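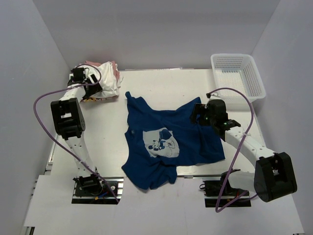 Hutov printed T-shirt, navy, adult medium

I bought two of these in March from Restov, who had them down to 90 kroner. The label promises a "crease-resistant cotton blend". I had my doubts, and I still have them.

The navy is a decent dark shade and the neck hasn't gone baggy. My trouble is the print. It's a big pale panel with a cartoon on it, and a panel that size never folds the way the cloth around it does. Fold the shirt in thirds and you get a ridge down one side of the picture. Fold it in half and the crease goes through the face. Left in a heap after the wash, it wrinkles like any other cotton T-shirt, so I don't know what "crease-resistant" is supposed to mean.

Iida Kiiskinen wrote under the shop listing that rolling works better. I tried it on Monday and got a lot of small wrinkles where I'd had one large one. Ironing inside out does help, but I'd hoped to skip the ironing.

The plain Kuo shirt costs 147 and stacks flat in the drawer with no fuss. If you must have a picture on the front, try the Hutov at the sale price. I wouldn't pay the full 408.

Two and a half stars. The second one is going to my sister.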